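**From the Gatville Neighbours' Newsletter, June**

## The Melosach Hall swap table, and what to do with your odds and ends

Those of you who came along to the spring swap will remember how cold the hall was, and how the tea ran out by half past ten, and I'm pleased to say that neither thing should trouble us this time. The boiler has been seen to (thank you, Adelmo, for letting the engineer in at seven in the morning, twice) and Gemma Bellini has promised us the big urn from the bowls club. So do come, and bring a friend, and bring the things you've been meaning to sort out since Christmas.

I thought I'd give over most of my space this month to small things, as that's what people ask me about most. Clothes are easy enough, and so are books, but what do you do with a drawer full of beads, single earrings, watch straps, brooches with no pin and necklaces that somebody gave you in 1994? Last time we took in 354 items in the "bits and pieces" category and it very nearly finished us off. They came in carrier bags, in envelopes, in a sock, and one lot in a flowerpot. By lunchtime everything had tangled itself up with everything else and poor Rebecca Fiore spent her whole afternoon with a pair of tweezers.

So, a little advice, gathered from people who know better than I do.

Benedetta Tedesco used to run the repairs counter at Godach, the haberdasher's on the corner of Mill Lane, and I sat in her kitchen for a very happy hour getting her to tell me how she would go about it. Her first rule is to tip everything out on to a cloth, and she does mean a cloth. Beads roll, and on a bare table they'll be under the fridge before you've put your glasses on. Her second rule is to leave the box open beside you and put nothing back in it until you've looked at every single thing.
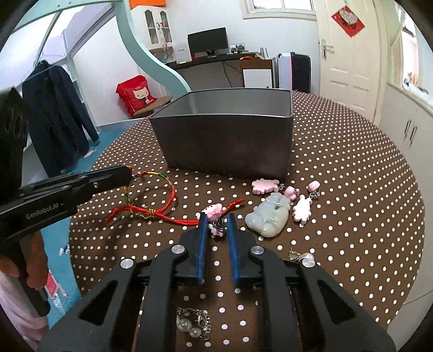
*Beads, braids and charms all want sorting before they go in the box.*

After that she makes piles. Hers are "wear", "mend", "give" and "ask Mother", though as her mother is ninety-three and has opinions, the last pile can take some weeks. Anything for us should come out of "give", please, and I'd ask you to be a bit firm with yourselves about "mend". If it has been waiting for a new clasp since your youngest was at school, let someone else have a go at it. Hortensia Cabrera takes broken strings for her Thursday-style craft evenings (I call them that though they move about, so check the board in the porch) and she is glad of almost anything with a hole through it.

Chains are the worst, of course. Benedetta's way with a knotted chain is to lay it flat, put the tiniest drop of baby oil on the knot and work it open with two sewing needles, going outwards from the middle and never, ever pulling. I tried it on one of my own that same evening and it took me the whole of a detective programme, but it did come undone, and I've worn it to church since. If you can't face it, put the chain in a little bag on its own and write "knot" on the front. There are people in this village who find that sort of thing restful!

Then there's the question of how to bring it all along. A small bag for each piece is best, the sort with a press seal, and you can have a handful from me if you knock. Bracelets travel nicely with a twist of tissue through the middle. Charms and pendants that have come off their chains can all go in together. Please don't use sticky tape on anything, as it leaves a mark that even Benedetta can't shift. 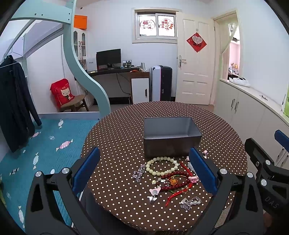

And if you do come across something while you're sorting that stops you in your tracks, keep it. I say this every time and I'll go on saying it. At the last swap a lady from Hsieh Close handed in a brooch, went home, had her dinner, and came all the way back in the rain to ask for it again. It had been her aunt's. We found it, I'm glad to say, but it was a close thing, as it was already pinned to somebody's coat (she gave it up very sweetly, and went home with a scarf instead).

Now, the practical part. Doors open at ten and we shut at three. Bring your things to the side entrance between nine and ten if you can manage it, so that we have time to lay them out. Entry is a pound, children free, and it all goes towards the hall roof. The fund stands at £2,177, and Adelmo tells me that another £300 would pay for the guttering on the north side, where the water comes in over the piano. We have 18 tables this time, so there'll be more room to get a pushchair through.

We could still do with two people to help clear up at the end, and somebody with a strong back for the trestles. Cakes are always welcome. If you're making one with nuts in, do please put a label on it, and put your name on the bottom of the tin too. I have three tins here from last time, one with a robin on the lid, and they'd all like to go home.

You can ring me in the evenings after six, or leave a note in the red box in the hall porch. Gemma has the raffle tickets, and she'll be outside the post office with them most mornings until the swap.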